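Reltine holds back half its arm budget until spring

Reltine will buy one more two-arm workstation this year and put off a decision on a second, the company told staff in a planning note. The note sets aside money for grippers, curtains and spare cables first, and leaves the larger purchase for the next budget.

The company had looked at ordering two stations together from Damon, its current supplier. Damon's quote covered arms, table and mounting parts, but left out gripper fingers, which Reltine buys separately and replaces more often than anything else on the bench.

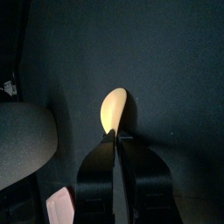 EQUIPMENT & BUDGETS

Fingers are the first line in the new plan. Reltine wants 70 spare pairs on the shelf by the end of the year, split between the flat type and the black type that handles wooden spoons and other kitchen items. A second supplier, Macedo, has been asked to price the same parts.

The note also asks each team to log working hours per station. The existing benches ran for 3,381 hours between them over the last budget year, and managers want to know how evenly that was spread before they pay for more floor space. Training for new operators will come out of a separate fund.
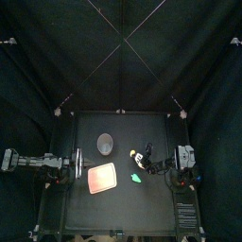 PROLIA, August – Work at the Prolia site goes on with the present setup, two arms facing each other across a dark table with black curtains on three sides. Small objects such as a plastic cup, a pink tray and toys make up the current work, and the plan adds some 200 new items to the store cupboard.

The new station is due to be ordered once Macedo's prices are in. Reltine expects to review the second one in the spring.

Comments (3)

benchtop_ray
We went with one supplier for everything and paid for it in shipping. Get the second quote.

K. in receiving
Does the price include the curtains? Ours came months after the table.

oldhand400
Seventy pairs sounds like a lot until you run two shifts. Would have liked to see the cost per pair in the story.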